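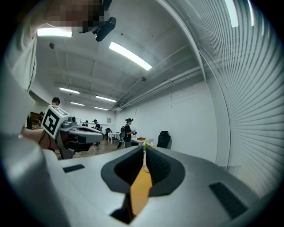
I've been on the Stornholm hand grippers for most of this year now, and my job has changed more than I thought it would. I used to pack small parts at Closau. Now I teach the packing, which means doing the same old moves with a gripper in each hand while the software learns from me. The white cube with the black-and-white marker on top is how the system keeps track of where your hand is, so keep your sleeve and your hair off it! Everything else you pick up in an afternoon.

## Stornholm Hand Gripper, pair

Item 633 – sold in pairs only

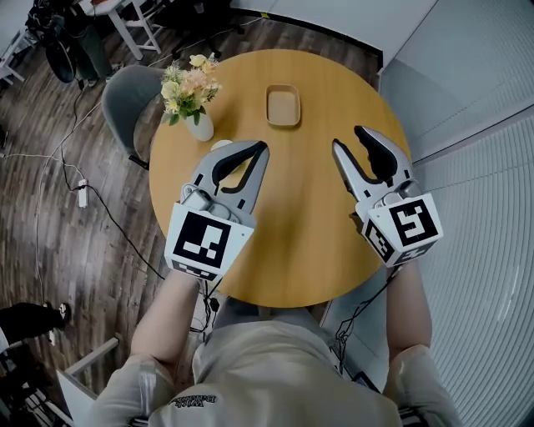
*2 min read*

You can work sitting down, and I'd say do. A round table is great for this (no corners to bump with your elbows), and I like to let the cables drop off the near edge by my forearms so they stay out of the way of the fingers. The fingers are gray with black pads and open in a V. They're good on boxes and lids, and a bit clumsy on anything floppy – Babatunde Yusuf still curses at plastic bags.

What does it change for the crew? At our place, four of us moved over from the packing line. Oluwatosin Balogun was worried she'd be training her own replacement, and we talked about that a lot, with the managers in the room too. So far the robots have taken the night shift nobody wanted, and she plans the daytime tasks. I can't promise it goes that way everywhere. Ask before you sign up.

My wrists do get tired. We swap out after every 121 takes, and I wouldn't go longer.

**In the box**

- 2 grippers with marker cubes
- 2 cables
- Spare finger pads (item 926)

Orders and repairs go through Vojtěch Kuruc at the Dramani office. He's quick, but put the item number in your message or he'll write back and ask for it.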